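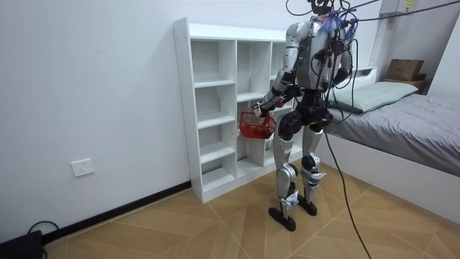 Wood floor, white cube shelves against the back wall.

So the Stenddale library book swap is moving, and I have been waiting to write that sentence since January. After five years in the hallway next to the boiler room (if you know, you know, and your paperbacks probably still smell like it) the swap gets its own room on the second floor of the old Delacroix building, right over the shoe repair place. Doors open at 8 in the morning on the first day, and I fully plan to be standing there with coffee.

For anyone who hasn't used it, the swap is the simplest thing in town. You bring a book, you take a book. There's no card and no fine, and you don't have to sign anything. Last year 1557 books went out that way, according to Wanda Lindqvist, who has run the thing from the start and keeps the tally in a green ledger. She read me the number over the phone twice and I could hear her grinning. The year before that she didn't keep a tally at all, so there's nothing to compare it to, but it sure sounds like a lot of books for a hallway.

The big change is how things get sorted. In the hallway it was all one long row and you dug. I once found a tax guide between two vampire novels, and I took all three. In the new place every kind of book gets its own compartment, with cookbooks down low where kids can pull them out (Wanda's idea, she swears kids love cookbooks) and the mysteries up at eye level because those move fastest. Large print gets a spot near the door. Poetry is going wherever poetry fits, sorry poets.
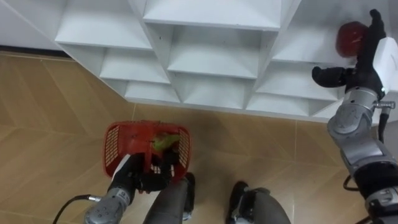
White cubbies, all nine of them empty.

I asked what happens to the stuff nobody picks up, and it's a better answer than I expected. Anything that sits for two months gets boxed and goes to Surus, the secondhand shop out on the county road, and they sell it by the pound and send back half. That money bought the new reading lamps. It also bought a doorstop, which Wanda brought up more than once, so I gather the door was an issue.

The other half of the news is the Vernska collection. Some of you will remember the little Vernska bookstore that closed after the flood, the one with the bell that never worked. The family held on to 130 books from the back room, mostly travel and some really lovely old field guides, and they're handing the whole bunch over to the swap. No strings attached, you can take them home like anything else. I did ask if there'd be a limit per person on the first day and Wanda thought about it for a good long while. The answer is two. After that it's a free-for-all.

Pin-yu Yip is doing the kids' hour, same as before, only now there's room for the kids to sit down! Pin-yu used to read standing up with everyone squashed along one wall and people squeezing past to get to the restrooms. The plan for the first session is a story about a goose who wants to be a mail carrier. I've been told the goose voice is something else. Kids' hour starts at 10, and you should bring a cushion if you've got one, since the rug they ordered isn't here yet.
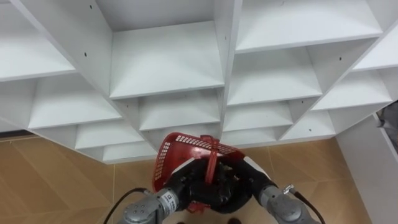 Red shopping basket at the foot of the shelves.

A few practical bits, because my inbox fills up otherwise. Parking is behind the building and not on the street side, where they will ticket you – ask me how I know. The elevator works. The stairs are the steep kind, so take the elevator if you're hauling a box. If you're bringing more than a bagful, please call the library desk first and they'll give you a time to drop it off. No encyclopedias, no magazines, nothing that got wet. Textbooks are fine if they're newer than ten years old, and I know somebody is going to show up with a chemistry book from 1984 anyway.

The old hallway spot stays open until the end of the month, so you can still return things there if that's easier. After that the library wants the wall back for the coat hooks.

They could also use people to carry boxes on moving day. Pay is sandwiches. Wanda says egg salad or ham, and to tell the desk which one you want when you sign up, so put me down for egg salad and I'll see you on the stairs.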